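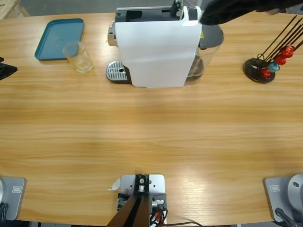 Figure 4. Coffee station on the wooden table: machine, teal tray, glass, capsule stand at right, arm bases along the near edge.

Section 4. Setting Up the Coffee Station at Ashworth

Read this before you put the two-arm station into daily use in the break room. The Haleck sales sheet says the station "gives staff their time back." Our trial at the Corthorpe office in January does not settle that either way. Someone still fills the tank, loads the stand and wipes the table, and those jobs need a name on the rota before the arms are switched on.

4.1 Before you start

Turn off both arms at the wall. Check that the mounting plates are tight on the table. Keep bags, phones and personal mugs off the wood between the arms and the coffee machine.

CAUTION: Do not reach across the table while the arms have power. The stop button ends the motion, but a gripper may keep hold of whatever it has.

4.2 Laying out the table

1. Set the coffee machine toward the far side of the table, with the front facing the arm bases.
2. Lay the teal tray flat to the left of the machine.
3. Stand one empty glass at the tray's lower right corner. A different glass means teaching the position again, which took 165 minutes at Corthorpe.
4. Place the capsule stand to the right of the machine, black base on the table.
5. Load the capsules by hand. Red and blue may be mixed. The station takes them in the order set in the menu and has no idea who wanted which.
6. Check the water tank on the right side of the machine and fill it if it is low. The arms will not do this.

NOTE: The drip tray has no sensor. Empty it at each refill, whatever the screen says.

4.3 First run

1. Clear the area and switch on both arms.
2. Select "Single cup" and press Start.
3. Watch the full cycle. Do this three times before letting anyone else use the station.
4. Write down every stop, including the ones that clear themselves. The Miltodberg software drops these from its weekly report, so its success rate looks better than the one on your sheet.

4.4 What changes for staff

The trial log shows 735 cups. It does not show the minutes spent standing by, and for most people pressing the button themselves was faster. Kitchen hours should not be cut on the strength of the cup count. If your manager proposes it, ask for the refill and cleaning times first.

Staff may still make coffee by hand. Switch off both arms, wait until they have come to rest, and put everything back as shown in Figure 4 when you are done.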